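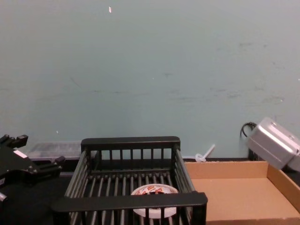 # Scuff marks on a painted wall behind a black work surface – scrub or repaint?

**Sveva Colombo**

Hi all! I finally cleared off the long black counter in our craft room (it's also the mail room and the gift wrap room, you know how it goes) and now that most of the stuff is gone I can see what the wall has been hiding. It's a pale blue-green, matte, and it's got gray smudges and streaks all through the middle. The right side is the worst, there are darker marks there going sideways. I'm pretty sure those are from me shoving baskets back against it for years.

The black basket in the photo is the one I want to keep on the counter. It has an open top and bars all the way around, so I can see what's in it, and I like that a lot more than the closed bins I had before. But I'm guessing it'll keep marking up the wall if I push it all the way back.

So I've got two things to ask. Can I wash matte paint without ending up with shiny patches? And is there something I can put behind the basket that doesn't look awful? I don't have any of the old paint left and I have no idea what the color was called. The room was done in May, before we moved in, and the previous owners left us a can of Prunness white for the trim and nothing else. I'd really love not to repaint the whole thing. Budget is 200 dollars but I'd be thrilled to spend a lot less!

**Begoñe Montoya**

I had the same trouble in my laundry room, and my wall is close to that color too. Start as gentle as you can. Dust it first with a dry cloth, then use a soft white cloth with warm water and one drop of dish soap, wrung out until it's barely damp. Wipe lightly over a big area and don't go in circles on one spot – that's what gives you the shiny patch. Then go over it with plain water and pat it dry.

Try it down low first, somewhere the basket will cover. Wait until the next day before you decide if it worked, since matte paint looks different when it's damp and you'll scare yourself.

For the darker marks I'd try a regular pencil eraser (a clean white one, not the pink kind) before anything else. Those foam eraser sponges do work, but they're basically very fine sandpaper and on matte they can leave a pale, polished spot. I did that next to my light switch and I still see it every single morning.

If some of it won't come off, cut a little chip out of the paint behind an outlet cover, size of a quarter or so, and have the paint store match it. A sample jar is plenty for touching up. Feather the edges with an almost dry brush.

For the basket, stick a couple of clear felt or rubber bumpers on the back rail. The flat rail along the top is a good place for them. I got mine in the cabinet door section, they cost next to nothing and you can't see them from the front.

**Gonzalo Pacheco**

just repaint it. satin this time. matte behind a work counter is asking for it

**Wálter Ayala**

Begoñe covered the cleaning so I'll only add to the second part. I screwed a thin strip of wood along the back of my bench, painted the same color as the wall, and everything stops against that now. Took me one evening. If you'd rather not drill, set a strip loose on the counter and let the basket hold it in place.

Also, is that a roll of tape in there, the round one with the red and white print? If you keep tape in an open basket, stand the rolls on a dowel across the top. Mine always collected fuzz on the sticky edge when they were lying in the bottom with everything else.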